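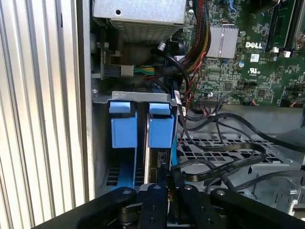 Figura 3. Interior de una torre Dell abierta.

3.2. Vida útil y reutilización de equipos

¡Los resultados de Zakdale superaron lo que esperábamos al diseñar el muestreo! De los 2,370 equipos de oficina inventariados, 798 seguían en servicio pasados los ocho años, casi siempre en bibliotecas y escuelas pequeñas. Joubert y Oh (en prensa) ya apuntaban a un patrón parecido en Fernau, aunque con una muestra mucho menor. Lo más estimulante apareció en las entrevistas: 51 responsables de compras describieron, con un detalle que agradecemos enormemente, cómo una torre pasa de un despacho a otro antes de darse de baja. Las carcasas de acero (véase la figura 3) se clasificaron aparte de las de plástico, y esa distinción se retoma en la sección 4.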